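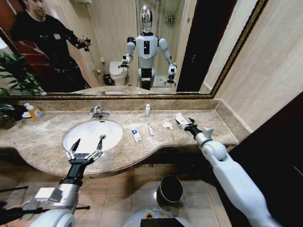
**Vanity top** (also *sink counter* or, in my family, just "the ledge") is the flat surface that surrounds a bathroom sink and ends up holding everything you own. I've been keeping this page on the Kotia wiki since April, so forgive the opinions!

## Shape

The plain kind is a straight slab. A bow-front top swells outward at the basin and curves back in at the sides, so you get a deeper bowl without losing floor space by the door. Magnus Gillies calls it a "belly counter" in his Karnton notes, and I love that.

## Backsplash and ledge
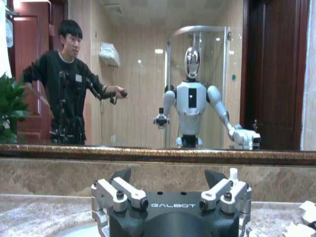

A backsplash is the upright strip behind the counter, and it keeps splashes off the wall (mostly). It doesn't have to match whatever sits on top of it. Mottled tan and brown marble looks great to me under a dark speckled granite ledge, with the mirror starting right above, and a little white bottle can stand in front without looking like clutter.

## Care

Marble hates acid. I wipe mine with plain water and a drop of mild soap, then dry it with a paper towel, and I reseal every Wednesday-before-vacation, or whenever I remember. Lemon cleaners are out – I lost 3 inches of polish that way, and it took me 27 days to stop staring at it.

## See also

- Drop-in basin
- Soap dish
- Laskowska edge (stub, please help!)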